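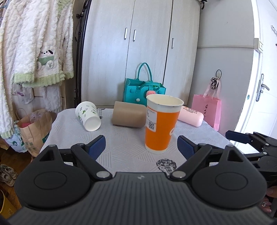

Mon 1 May

Small table, second session. Cloth stays on for the whole week. I smoothed it out from the middle and pulled the scalloped edge level at the front. It creeps if you lean on the table, so please don't lean on the table.

Cups first. The orange paper one is the easy one to handle. The sleeve gives a better hold than bare paper and the cup keeps its shape when lifted from the sides. Check the rim before each round and swap the cup if it has gone oval. Leave the label sticker on. I tried peeling one last week and it took the top layer of the sleeve with it.

The white cup with the green cartoon figures is thinner. Laid on its side it rolls in an arc, wide end outside, and comes to rest in a different place each time. Standing it up again is a separate step and I am writing it down as one. Same for the beige cylinder, except that it rolls straight and further. Huguette Picard wants to put a folded napkin under it. I would like to try without first.

Pink case: lay it with the label up so we know which way round it is. Rounded all over, so it rocks a bit when set down. Wait for it to stop.

The turquoise felt bag is for clearing up. Cups go in last, on top, or they get crushed. I nested the two paper ones on Friday and they jammed, had to twist them apart. Keep them separate. The pink plush charm swings into the opening when the bag is moved, so hold it aside or turn the bag round.

Order for tomorrow:
clear the back of the table
orange cup upright in the middle
everything else lying down behind it
put away from the back forward, orange cup last

Sheet 2723 is full, started a new one. Spare cups are in the Pritow box under the window, 4 left of the plain kind. Need more before the end of May. Huguette will ask at Jayasinghe when she goes in for tape.

Still to decide: whether the bag stays against the wardrobe or moves to the chair. The reach over the table is long for short people (me).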